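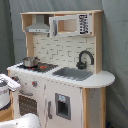

Photo: Nardale College, Early Learning Resources project

The Play Kitchen as a Learning Corner: Report on a Term Project

Introduction

In this project I studied one play kitchen and asked whether it is a good piece of furniture for a preschool room. The topic was offered by our lecturer in the unit on learning environments, and I chose it since I worked as an assistant in a childcare centre at Clunell before I began my diploma. There the play kitchen was the busiest corner, but it was also the corner where most quarrels began.

The kitchen belongs to the resource room of the college and has inventory number 3033. It has pale wood in the upright posts and the top shelf, with white panels. My two questions were:

1. Which parts of the kitchen invite children to play together, and which parts invite one child only?
2. What must an educator think about before placing such a kitchen in the room?

The upper part

The range hood and the microwave are both in the upper shelf unit. I find the microwave the most realistic part, with its printed control panel beside the opening. A child who cannot read yet can still press the keys in order and say the numbers aloud. In my placement notes I have many examples of this kind of counting, "one, two, five, beep". The compartment behind the opening is lined with light wood, so a plate or cup inside stays easy to find.

The hood was less interesting to the children in my notes. They used the word "fan" for it and made the noise, and then they returned to the stove. However, it helps to mark the place where cooking happens, and I think this has a value also when no one touches it.

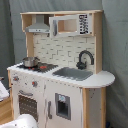
Figure 2. Upper shelf, tiled back wall and sink.

The back wall has a pattern of subway tiles. I first considered it only decoration, but an educator who read my draft told me she uses such a pattern for talking about rows and shapes. I have added this to the activity list.

The sink and the tap

The gray sink is set into the white countertop, with a dark gooseneck tap behind it. Washing up was the second favourite activity in my notes, after cooking. It was also the activity that younger children joined most easily, because there is no wrong way to wash a cup. I recommend putting a small drying cloth near the sink. Without a cloth, the children take the dress-up scarves.

The rounded end of the counter is in my opinion the best idea in the design. It goes out past the cabinet, so a child can stand on the other side and face the cook. In this way the kitchen has a place for a customer or a guest. The kitchen we had in Clunell was completely straight, and all children had to stand in one line and push.
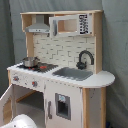

Nardale, April 2026

I wrote the second part of this report after I presented the first results to my class. There were 20 students, and I gave each of them a short form with two questions. All 20 forms came back. Nearly 100 comments were written on them, many more than I expected, and I have grouped them by the part of the kitchen.

The stove received the most comments. It is a black cooktop with red burners, and several classmates wrote that the red colour is useful for a conversation about safety at home. Others were worried that a child learns that a red burner is a thing to touch. I cannot decide this question with my small study. My own opinion is that the educator should name the burner as hot during the play, and let the children answer with their own rules.

Some classmates asked about pots. I suggest few and small. When there are too many, the counter becomes a storage place and the cooking stops.
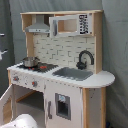

Recommendations for the room

Place the kitchen so that the rounded end is open to the room. If it is pushed into a corner on that side, the guest place is lost and only the front can be used.

Keep the microwave door easy to reach and check it every week. I compared with two supplier catalogues, Bawa and Zodent, and neither gives any advice about doors, so each centre must make its own routine.

Wipe the countertop at the end of the day. A white surface shows marks quickly, and the children can help with this work.

Change the theme sometimes. A café, a bakery or a soup kitchen needs only a menu card and one new object.

Limits of the project

I studied one kitchen only, and my notes about children come from another kitchen, in November. The forms were answered by students and not by experienced educators. I would like to repeat the work in a real room during my next placement, and observe for a longer time who stands at the rounded end and what they say there.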